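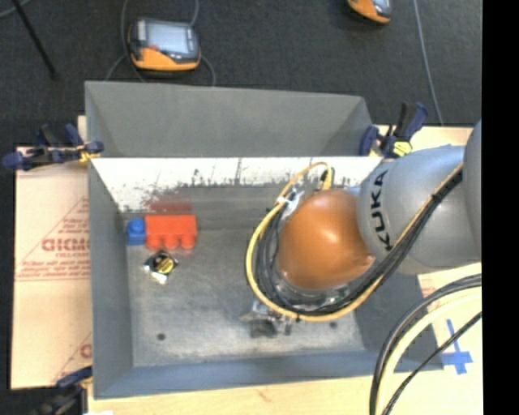 4. Emptying and cleaning the sorting bin

This section covers the large grey metal bin supplied with the Arnutico sorting bench. Clean the bin at the end of each day on which it has been used, and whenever you change from one kind of stock to another (for example, from toy blocks to wrapped packets).

You will need:
A soft brush
Two clean cloths
Washing-up liquid and warm water
A tray for loose items

CAUTION: Switch off and isolate all powered equipment at the bench before putting your hands in the bin. See section 2.

4.1 Removing the contents

1. Take out the larger items first and put them on the tray.
2. Check along the foot of each wall. Small blocks can come to rest against the metal, and thin packets may lie flat on the floor of the bin.
3. Pick up wrapped items by the middle. Pulling on a crimped end can tear the wrapper.
4. Put torn packets in the waste. Do not return them to stock.
5. Compare what is on the tray with the stock sheet before going on.

Note: Polished areas of metal can reflect brightly coloured items. If you are unsure whether a block is still in the bin, feel for it.

4.2 Cleaning

1. Brush crumbs and dust towards the front, then lift them out with a damp cloth. Do not brush them into the holes in the floor.
2. Add a little washing-up liquid to the warm water and wring the cloth out well.
3. Wipe the walls from the top down. The sloping sides collect most of the dirt near the bottom.
4. Wipe the floor last, then go over it with the second cloth.
5. Leave the bin to air for 35 minutes before refilling.

CAUTION: Do not use wire wool, scouring powder or bleach. Do not pour water into the bin. It can run through the holes and mark a wooden work surface.

4.3 Scuffs and marks

Cloudy scuffs on the floor are normal wear and do not affect use. Dark speckles and streaks on the white part of the back wall can be treated with Dalisay cream cleaner on a damp cloth. Try a small patch first. Marks that remain after two attempts should be left alone, as further rubbing will dull the finish.

4.4 Refilling

1. Check that the bin sits flat on the work surface and does not rock.
2. Lower items in by hand. Do not tip them from a height.
3. Keep the load below the top of the sloping walls.

Replacement bins are ordered from the Esonbridge depot under part number 86. Part number 88 is the shallow version and does not fit this bench.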